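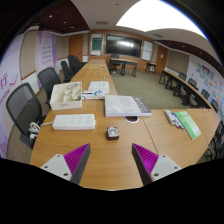
*Photo: Liên Đàm*

# What Stays On at Night: Electricity Use in Skoryk House

Project report by Percy Huanca, Cúc Từ, Liên Đàm and Khoa Quan

## 1. Background

Skoryk House is a three-storey building used for teaching, small offices and evening classes. It is locked from eleven at night until six in the morning. In February the main meter recorded 2,619 kWh. The building manager told us that the bill had not gone down after the lights were changed to LED, and she wanted to know why.

Our question was how much of the electricity is used when the building is locked, and what uses it. We did not look at heating, which is gas, except for the pump and the controls.

## 2. Method

We read the main meter by hand at closing and again at opening on six nights. Khoa did the evening readings and Cúc did the mornings. One morning reading was taken late, after the cleaners had started, and we have marked it in the results table in Appendix A but left it in.

For single items we used a plug-in meter, an Iro, borrowed from the physics store. It shows watts to one decimal place. We left each item on the meter until the reading settled. Fridges and the water heater switch on and off by themselves, so for those we left the meter in overnight and divided the total by the hours.

Some things could not be unplugged. These were the lift, the fire panel, the door entry system and the Stasex ventilation unit on the roof. For the first three we used the rating on the plate. The ventilation unit has its own sub-meter in the plant cupboard, which we only found in the second week.

We also gave a short questionnaire to people who use the building. We got 39 back. It asked who they thought was responsible for switching things off, and whether they did it themselves.

## 3. Results

### 3.1 Ventilation

The largest single use at night was the ventilation unit. It is meant to stop when the building closes. The timer in the plant cupboard was set correctly, but a switch beside it was turned to "manual", which ignores the timer. The log sheet on the cupboard door has no entry for this, and we could not find out when it was done.

With the switch back on "auto" the night reading fell straight away. We only had two nights left after this change, so the saving is based on those two and should be checked again in a warmer month.

### 3.2 Kitchen and corridors

The wall-mounted water heater in the first-floor kitchen used an average of 55 W through the night just keeping water hot. There is a seven-day timer built into it which has never been set. The instructions were in the drawer underneath, still in the bag.

The two fridges were a smaller load than we had guessed. The older one has a torn door seal and used more than the newer one, although it is half the size.

The vending machine belongs to Cornevo and we were asked not to unplug it. We have left it out of the table and put it under "not measured".

Corridor lights were mostly off. The back stairs stay lit all night for safety and we do not suggest changing that.

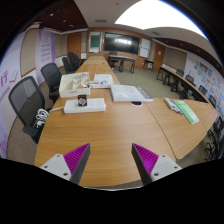 Vinh Lâm, reading the first draft, objected that we had treated all the night load as waste, when the fire panel and the door entry system have to run whatever the time is. We agreed with this. The results are now split into "needed", "could be switched off" and "not measured". It makes our headline figure smaller, and the table in Appendix A is easier to read.

### 3.3 What people said

Most people who answered thought that switching off was the job of whoever leaves last. Very few of them said that they ever were the last to leave. Several wrote that they did not know there was anyone in the building after them. One evening tutor said she had once switched everything off at the wall and had a complaint the next day about a frozen computer update, and had not done it again.

Offices with one regular user were better than shared rooms. In a shared room people seemed unsure if they were allowed to touch things.
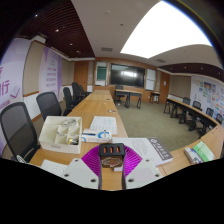
Small plug-in items got more attention in the questionnaire than anything else. When asked what wastes the most power at night, people wrote "chargers" more often than any other answer, and the ventilation was hardly mentioned. We think this is partly because chargers are easy to see. A black block with three orange ports in a row, standing on a meeting room table, is in front of everyone all afternoon, and the unit on the roof is not. The chargers we tested with nothing connected gave readings so low that the Iro sometimes showed zero. We would still unplug them, but a poster campaign about chargers would do very little for the bill.

## 4. Problems with the work

- The sample of nights is short, and all of them were cold.
- Plate ratings give the most an item can use, so our figure for the lift is probably too high.
- The people who filled in the questionnaire were those who happened to be in the building during the day. Evening classes are under-represented.
- We did not measure the server cupboard on the second floor. The key was not available.

## 5. Recommendations

1. Keep the ventilation switch on "auto" and write any change on the log sheet, with a name.
2. Set the timer on the kitchen water heater.
3. Replace the door seal on the older fridge, or empty it and turn it off.
4. Put a notice in each shared room saying which sockets may be switched off and which may not.
5. Repeat the night readings in early summer, using the same sheet.

The meter sheets are in Appendix B. Khoa's handwriting for the third night has been typed out underneath.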